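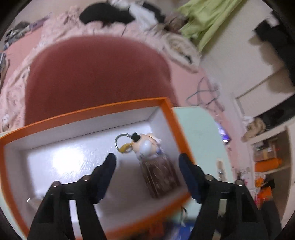 Hand-held gripper and the keychain in its orange-rimmed box, Tirketside visit, Sep 24, 2023

Quick notes from Tirketside before I lose them. Jestbridge had the doors open all day, got there late, parking awful.

Main talk was the fault. Short version: one finger pad on a hand-held unit had been creeping loose, a hair at a time, and no one caught it. Sessions kept getting logged as good. About 700 of them useless, grip width wrong in every one. Small stuff suffered worst, keychains, tags, anything with a ring on it. They found it when the arm at Fjeld, trained on those sessions, kept closing short and dropping things. Then it pinched a tech's thumb. Bruise only, but the arm was off for 4 days.

Fix is dull. Check the pads against a gauge block at the start of each session, thread lock on the pad screws, full strip-down every 2,000 grips. I asked why 2,000. Long pause, then "felt right." Hm.

Also asked if the old sessions could be corrected. Maybe, they dont know how far off each one was.

Coffee fine, sandwiches gone by noon. Next open day is in November, will try to get their earlier.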